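Before you start, empty the desk completely and take the drawers out if they lift off their runners. A long desk that has been in one spot for years will have grit under the feet, and grit is what marks the floor when you finally drag it.

## Refitting a sticking drawer

Most drawers stick for dull reasons: a bent runner, a loose screw, or too much stuff in the back. Work through them in that order.

You will need:

- a Phillips screwdriver (a short one helps inside the carcass)
- a torch
- an old toothbrush
- dry silicone spray or a candle stub
- a tape measure
- wood glue and a few matchsticks

### 1. Take the drawer out

Pull it to full extension. On side-mounted metal runners there is usually a small plastic lever on each side. Push one up and the other down, then pull straight toward you. If there are no levers, lift the front and the rollers should come free of their stops. Older units with timber runners just slide out.

Don't yank it. If it catches, push it back in and check for paper jammed behind.

### 2. Clean the runners

Scrub the tracks with the toothbrush and wipe out whatever comes loose. Old grease goes sticky and holds dust, so get all of it off. A bit of methylated spirits on a rag does the job. Let it dry before you put anything back.

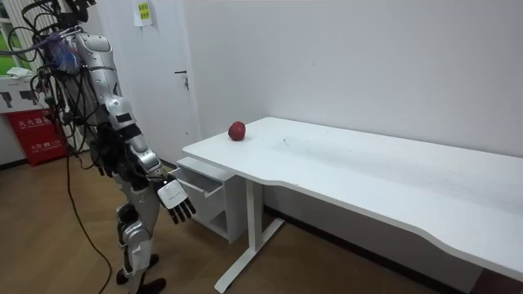

*White desk with the drawer unit open.*

### 3. Check the spacing

Measure between the left and right runners at the front, then at the back. The two figures should match. On the Prulten unit I did last, the back was 2 mm narrower than the front, and that was enough to make the drawer bind for the final third of its travel.

Loosen the rear screws, pack or shift the runner, and measure again. Cardboard off a cereal box makes decent packing. Runners are normally drilled with slotted holes for this adjustment, so use the slots first and the round holes once you are happy.

### 4. Fix stripped screw holes

Particleboard doesn't hold a screw well the second time. Dip matchsticks in wood glue, pack the hole, snap them off flush and leave it overnight. Going up a screw size also works if the panel is thick enough, but check the point won't come through the other side.

### 5. Lubricate and refit

Spray a rag, then wipe the rag along the runner. For timber on timber, rub the candle stub along both faces. Skip cooking oil and WD-40.

Slide the drawer in level with both sides engaged. Close it fully once to seat the runners, then open and shut it 5 times, empty. Load it after that, heavy things toward the front.

### If the runner is bent

Replace the pair. Measure the closed length of the old runner, not the drawer. Barard and Grarkis both sell side-mount pairs, and the Barard ones come with screws. Check the load rating on the packet: 36 kg is plenty for a desk drawer full of paper.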